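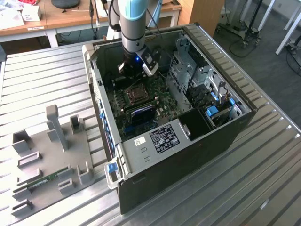
文／Gönül Ateş　　栏目：旧物再用　　四月更新

给旧台式机找份新工作：从柜子底下到家用文件柜

几乎每个家庭都有一台这样的台式机。它当年买来是“给孩子学习用的”，后来孩子用它学会了很多跟学习无关的事，再后来孩子搬走了，机器留了下来，上面摆着一盆绿萝。扔了可惜，卖了不值钱，送人呢，对方会很有礼貌地问你有没有别的东西要送。

我家这台是 Gito，买的时候店员说够用十年。他没说是哪十年。去年冬天我决定让它重新上班，职位是家里的文件柜：存照片，存扫描件，存全家人都说“在你那儿吧”的那些东西。下面是我走过一遍之后整理出来的做法，包括走错的部分。

先看看它值不值得救

把灰擦掉，插上电，接一台显示器，按开机键。能看到画面，哪怕是一个抱怨时间不对的画面，也算好消息。时间不对多半是主板上的纽扣电池没电了，便利店有卖，换之前看清旧电池上印的型号。

按了没反应，先别下结论。查电源后面那个小开关，查插线板，查插线板的插线板。我妹妹曾经抱着一台主机坐公交去 Oleseck 修理，师傅把背后的开关拨上去，收了她一杯咖啡的钱。她至今认为那是技术服务费。

如果开机后有焦味，或者电源里啪地响了一声，立刻拔掉，后面的内容请当散文读。电源盒子本身不要拆，里面的电容断电以后还能存着电。

值得救的标准很低。文件柜不需要打游戏，也不需要剪视频，它整天的工作就是等别人来拿东西，跟传达室差不多。只要能稳定开着，能接上硬盘，有一个网线口，就可以录用。

给自己定个上限。我定的是 200，含硬盘以外的一切零碎。定上限的意义在于，修旧电脑这件事会慢慢变成买新电脑，每次只买一个零件，每次都有道理。

先救数据，再谈理想

这一步最无聊，所以大家都想跳过。我也跳过，后来又回来补，补的时候心情很差。

旧硬盘放了几年，第一次通电可能很顺利，第二次就未必了。所以能进系统的话，当场把要紧的东西拷到一块外接硬盘上。先拷照片和文档，再拷你舍不得的，最后拷你不记得是什么但不敢删的。我那块盘里有 4000 张照片，其中很大一部分是同一只猫在同一张沙发上，我一张也没删。

拷完以后抽查。打开最早的文件夹，打开最晚的文件夹，中间再随便点几个，确认图能放大、文档能翻页。看见文件名不等于看见文件。

要是系统进不去，可以用 U 盘启动一个临时系统来拷。要是硬盘发出有节奏的咔嗒声，请停手，断电，想一想里面的东西值多少钱。值钱就送去做数据恢复，不值钱就当它完成了使命。听人说放冰箱里冻一冻能好，那是给冰箱增加工作量。

浏览器里存的密码、旧邮箱客户端里的信、桌面上那个叫“新建文件夹（2）”的文件夹，都要单独看一眼。最后这一个我打开了，里面还有一个“新建文件夹”，再往里是我爸的房产证扫描件。

清灰，以及清灰的礼仪

关机，拔电源线，再按几秒开机键放掉余电，然后把机箱搬到阳台。这一条是婚姻建议。

机箱平放，侧板朝上，拧掉背后的螺丝，把侧板往后一推再掀开。老机箱的螺丝长短不一，拆下来用胶带粘在纸上，旁边写清楚是哪儿的。我第一次没写，装回去多出来三颗，机器照样能开，只是从此我对它缺乏信任。

碰里面的东西之前，先摸一下没有上漆的金属部分，把身上的静电放掉。毛衣脱了，地毯避开，猫请出去。

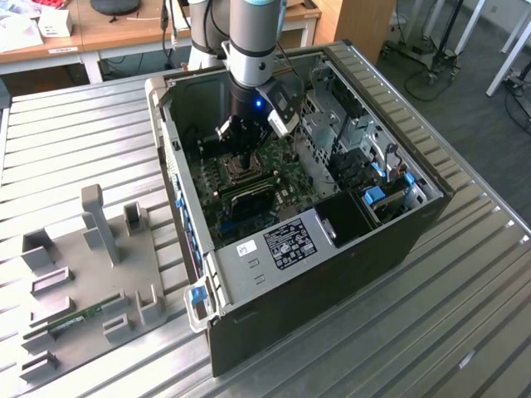
卸下侧板、平放着的台式机主机

清灰用软毛刷加压缩气罐。气罐要竖着拿，短促地喷，倒过来会喷出液体。吹风扇的时候用手指或者一根棉签按住扇叶，别让它跟着飞转，转起来的声音很过瘾，对轴承却没有好处。吸尘器不要伸进去贴着电路板吸，塑料吸头容易攒静电，还容易吸走跳线帽这类小东西，而你要等到开不了机那天才会想起它。

散热器鳍片之间的灰往往已经织成一张毡子，用镊子可以整片揭下来。我承认揭的时候有种不太体面的快感。

要不要换导热硅脂，看温度。清完灰以后让它空转一阵，温度正常就别动。想换的话，让机器先跑热几分钟再关机断电，硅脂软了，散热器会好拆一些。拆的时候轻轻左右拧，不要直着往上拔。旧硅脂用无尘布蘸高纯度酒精擦干净，新的挤一小粒在中间就够，压上去它自己会散开。像给吐司抹黄油那样抹满，你会花很长时间擦主板。

内存条可以顺便拔下来，用干净的橡皮擦一擦金手指，掸掉碎屑再插回去，两头卡扣都要扣上。很多“主板坏了”的诊断，就是在这一步被推翻的。

硬盘：唯一该花钱的地方

系统装在一块小的固态硬盘上，数据放在大的机械硬盘上，这是省心的分法。系统哪天坏了，重装就是，数据在另一块盘上不受牵连。

旧机械硬盘别拿来存重要的东西，哪怕检测软件说它健康。它在柜子底下躺了那么些年，体检报告只能说明它今天来上班了。我把旧盘留着放电影，坏了也就是少看一遍已经看过的片子。

买新盘之前确认两件事：机箱里有没有空的盘位，电源上有没有空的供电接头。我买的时候两件都没确认，于是又去了一趟 Bashir。那家店在菜市场后面，卖数据线也卖腌橄榄，老板找转接线的时候把两边的抽屉都翻了一遍。转接线很好用，稍微有点味道。

装系统，以及克制

适合做家用存储的系统有好几种，免费的也有，网上关于哪个更好的争论足够你看到退休。我的建议是选那个你看得懂安装说明的。

安装过程大同小异：在另一台电脑上把安装文件写进 U 盘，插到旧机器上，开机时按住进启动菜单的键（屏幕一角会闪过提示，闪得很快，似乎并不希望你看见），选 U 盘，然后跟着走。到了选择安装位置那一页，放慢。看清楚哪块是系统盘，哪块是数据盘，看不出来就关机，把数据盘的线拔了再装。

装完以后做这几件事：

给机器设一个固定的局域网地址，在路由器里绑定就可以。不设的话，它哪天会换个地址，全家人会同时来找你。

建账户，每人一个，密码各不相同。“全家用一个方便”这句话，通常由后来误删文件的那个人说出。

建共享文件夹，名字取直白一点：照片、证件、账单、杂物。杂物一定要有，没有的话它们会自动住进证件里。

关掉所有你不知道用途的服务。想从外面访问的，先把家里用顺了再说，也别照着论坛上的一行命令把端口全打开。

插网线，不用无线。无线也能跑，只是拷大文件时你会有时间重新考虑人生。

断电之后自动开机，这个选项在主板设置里，老机器一般也有，名字五花八门，找带 AC 和 Power 字样的那一行。打开它，停电以后你就不必钻柜子了。

备份：对，还要再备份一次

很多人把照片搬进文件柜之后就松了口气，把手机里的删了，把旧光盘扔了。恭喜，你现在把所有东西放在了一台被绿萝压过的电脑里。

老规矩是 3 份数据，放在 2 种不同的介质上，其中一份不在家里。我的做法是文件柜里一份，外接硬盘一份，另一块硬盘放在妹妹家的抽屉里，春节和暑假各换一次。她问过里面是什么，我说是猫。

自动备份我用的是 Prerkex，界面像报税表，优点是设好以后不说话。用什么软件无所谓，要紧的是它能按时间自己跑，失败了会给你发封信。还有，外接硬盘备份完就拔掉，一直插着的备份，遇上雷击或者勒索病毒会和正本一起走。

隔几个月做一次恢复测试：假装丢了一个文件夹，从备份里找回来。我第一次测试的时候发现，备份了整整一个季度的，是空的“杂物”。

放在哪儿

别放回那个不通风的柜子。也别放卧室，白天听不见的风扇到了夜里会像一位有话要说的亲戚。走廊、书房角落都行，离地一点，远离暖气和花盆。进风口前面留一掌宽的空，每个季度看一眼防尘网。

电费要算。老台式机开一整天比小型的存储设备费电，具体多少，插一个电量计量插座看一个星期就知道，比猜准。要是不需要随时取文件，可以设成晚饭前开、睡觉前关，我家就是这样，早上谁要文件谁自己按开机键。目前为止早上没有人需要文件。

常见的岔子

装好以后手机能看见它，电脑看不见：多半是电脑把当前网络当成了公共网络，在网络设置里改成专用，再试一次。

拷文件拷到一半速度掉得很厉害：先换一根网线。抽屉里那根跟着老路由器来的，可以退休了。

开机滴滴叫：数一数叫几声，去查主板型号对应的说明。拔插过内存的，先回去把内存再按紧一次。

时间总是慢：纽扣电池，前面说过。我知道你跳过了。

家里人说“还是微信发我吧”：暂无解决办法。

读者来信里问得最多的是旧机器原来的正版系统还能不能留着。能，想留就把原来的系统盘整块取下来，贴张标签写上机型和年份，收好，另买一块小盘装新系统。哪天后悔了换回去就行。标签请写大一点，我那块上面写的是“旧”，现在抽屉里有四块都写着“旧”。

绿萝后来挪到了窗台上，长得比以前好。

下个月写打印机，有卡纸问题的请先来信，附上型号。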